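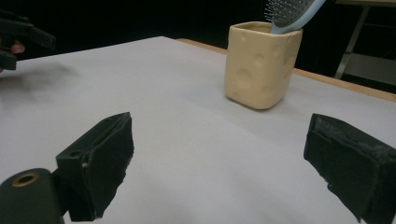 Gelber Keramikbecher mit Haarbürste

Prüfliste Gästebad und Waschraum, Haus Brirkis
Begehung am 1/13/04, geprüft von Roswitha Eder
Zeichen: i. O. = in Ordnung, M = Mangel, n. g. = nicht geprüft

1. Fehlerstromschutzschalter, Prüftaste gedrückt: i. O.
Schalter hat sofort ausgelöst. Die Gäste in Zimmer 2 waren vorher informiert, im letzten Jahr habe ich das vergessen und es gab Beschwerde.

2. Steckdose neben dem Spiegel: M
Der Deckel schliesst nicht mehr von selbst. Die Feder ist müde, man muss mit dem Finger nachdrücken. Bitte Firma Nägeli anrufen, sie haben noch den Schlüssel vom Verteilerkasten.

3. Warmwasser, Temperatur am Waschbecken nach Ablauf: 48 Grad
Ich habe an zwei Stellen gemessen, Becken und Dusche, beide Male gleicher Wert. Am Boiler ist höher eingestellt. Der Mischer in der Dusche geht schwer, aber er geht.

4. Boden, Rutschgefahr: M
Die Matte vor der Dusche (Modell Iltari, gross) hat an einer Ecke keine Saugnäpfe mehr. Ich habe sie weggenommen und die alte hingelegt. Eine neue ist zu bestellen, Artikel 288 in unserem Ordner.

5. Ablage und kleine Gegenstände: i. O. mit Bemerkung
Becher aus Keramik und Glas sollen nicht am Rand vom Waschbecken stehen. Wenn einer auf die Fliesen fällt, liegen die Splitter bis unter die Heizung, und die Leute gehen barfuss. Bürsten und Kämme nach jedem Gästewechsel reinigen, auch zwischen den Stiften.

6. Lüftung: M
Papierprobe gemacht, das Blatt hält nur knapp am Gitter. Filter ist grau. Letzter Wechsel laut Heft im März, also zu lange her.

7. Haltegriff bei der Toilette: i. O.
Mit beiden Händen belastet, bewegt sich nicht. Eine Schraube hat ein wenig Rost - beobachten.

8. Reinigungsmittel: i. O.
Schrank abgesperrt, Etiketten lesbar. Der Kanister Trumwood ist fast leer.

9. Silikonfugen: M
Hinter der Dusche ist die Fuge auf der Länge von einer Hand offen. Ich weiss nicht, wie lange schon.

10. Fenster, Sperre gegen ganz Öffnen: n. g.
Der Griff war zugefroren, ich wollte nicht mit Kraft ziehen. Bei Tauwetter nachholen.

Wasserzähler bei der Begehung: 863
Punkte 2 und 4 zuerst erledigen, Punkt 9 vor der nächsten Belegung.

R. Eder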